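Help with: Two-arm benches > Add-ons and services

Virkham setup plan for the Skanilum two-arm bench: worth $1078?

Posted by gravelroad

We have a Skanilum two-arm bench at a small membership office. It came with the grippers and one fixed camera. The plan is to have it put membership cards and insurance slips into folding card holders, the kind with clear sleeves inside. Right now people do this by hand in the slow hours.

Beltrán, who we bought the bench from, offers the Virkham setup plan for $1078. The quote lists:

Wrist cameras, one per arm, with brackets and cables
Cetix control software, 12 months
Setup of 3 tasks, done remotely
A shared folder of recordings from our own bench

The sales page shows cups and blocks. It doesn't say anything about thin or shiny items, and the reply I got by email was "most office items are suitable." Has anyone used the plan on cards, sleeves, plastic wallets or anything like that? I'd also like to know what counts as a task. If opening the holder and inserting the card are two tasks, then the plan is used up before we get to the second holder type.

I can do basic wiring and I can follow a manual. I don't write code.

12 people found this useful

tallow_and_twine

I bought the same plan last July and have used it mainly on card holders, so my bench is close to what you want. Short version: the wrist cameras are worth having, the software is decent, and the remote setup depends a lot on how well you write up the job before they start.

On what counts as a task: they count by start and finish. "Holder folded on the table, card in the tray" to "card in the sleeve" was one task for us, including the opening. Turning the holder around so the other sleeve could be used was counted as a second one. Get this in writing. My first draft said "handle card holders" and it came back with a page of follow-up notes.

For thin items, opening the holder was harder to set up than moving the card. A gripper can hold the cover by its edges without much trouble. The sleeves are the awkward part. They are clear, they overlap, and they reflect whatever light is over the bench. From the fixed camera the inside of a holder can look like one pale panel, and the software has little to go on. The wrist camera gets close enough to pick up the edges of the separate sleeves, but glare is still a problem from there.

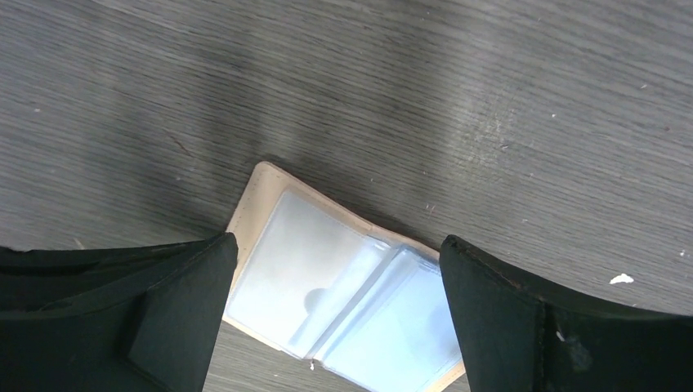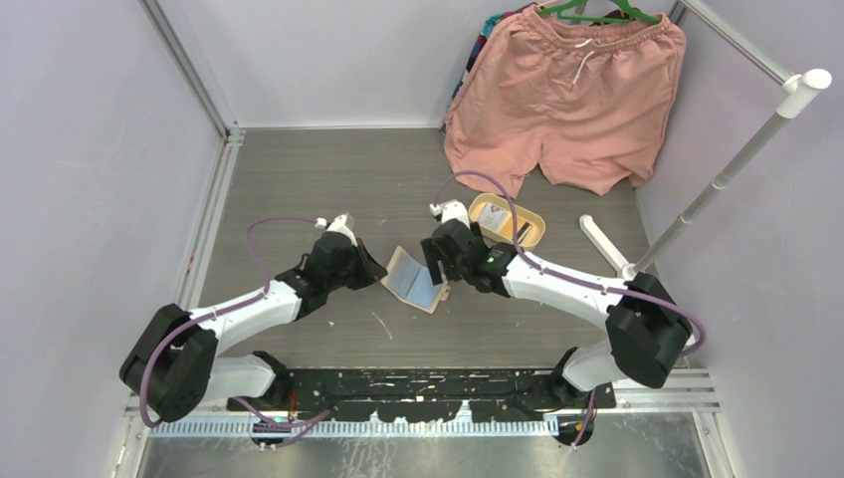
Lighting made more difference than any setting in Cetix. We had a bright strip right over the table, and the sleeves went white at certain angles. Moving the strip back and putting a diffuser on it fixed most of that. Do this before the remote session. If you change the lights afterward, you may have to record again, and re-recording is only free for the first 30 days on my contract. Check yours.

Other things I would want to know before paying:

The brackets fit without drilling. The cable clips are cheap and I replaced two of them.

Leave slack in the cable at the wrist. Run the arm through its full range by hand with the power off and watch that nothing pulls tight.

Put the card in a shallow tray or dish. A card flat on the table is very hard to pick up. We tried it and gave up.

Tell them the sleeve size and the card size. A snug sleeve is a different job from a loose one. Ours are loose, and I can't say how it does with snug ones.

Wipe the table. Bits of dust and chips of material show up more than you'd expect from the wrist camera. I don't know if they affect the result, but the technician asked us to clean it.

As for speed, it is slower than a person. We let it run while doing other work and check the holders at the end of the batch. Sometimes a card goes in crooked or catches on the lip of the sleeve, and someone fixes it by hand. If you need every holder right with no checking, I would not buy this.

One complaint: the shared folder is organized by session code and nothing else. Finding a particular recording means opening files until you hit the right one. I asked for labels and was told it was on the list.

mothwing

Don't bother, just get a card inserting machine. Cheaper and faster.

gravelroad

Thanks. We looked at inserting machines, but the ones we found want flat sleeves on a roll or sheet, and our holders are folded. We also want the bench for a couple of other jobs. tallow_and_twine, did you need both wrist cameras? Beltrán will sell the plan with one for less.

tallow_and_twine

I started with both and never tried it with one. In our setup one arm steadies the holder and the other brings the card, so the camera on the card side probably matters more. If the arms swap jobs for your second holder type, you'd want two. I would ask Virkham directly and not the reseller, as they are the ones doing the setup.

ninefold_press

We have the plan too, but for paper goods: folded cards, envelopes and small booklets. I can't speak to clear sleeves. I can add a few points on the service itself.

The software term starts on the purchase date, not on the date of your first session. We waited almost a month for a slot and lost that time. Ask for the session date before you pay.

When the Cetix term runs out, the tasks you already have keep running. You lose updates and the ability to record new ones. I had this confirmed by their support. The renewal price wasn't on my quote, so ask for that too.

Send samples. They took a small box of our actual stock and tested a grip before the session, and it saved us one failed attempt. We had been planning to close the grippers far too hard, and it left marks on the folds. With a soft cover on your holders I would start at a low grip setting and go up only if it slips.

Also, the remote session needs a person at your bench the whole time to reset things. Ours took 3 hours per task. The person doesn't need to write any code. They put the items back in their starting places, move them a little when asked, and stand clear when the arms are on. Keep the stop button within reach of wherever that person is standing. Our cable for it was too short and we had to order a longer one.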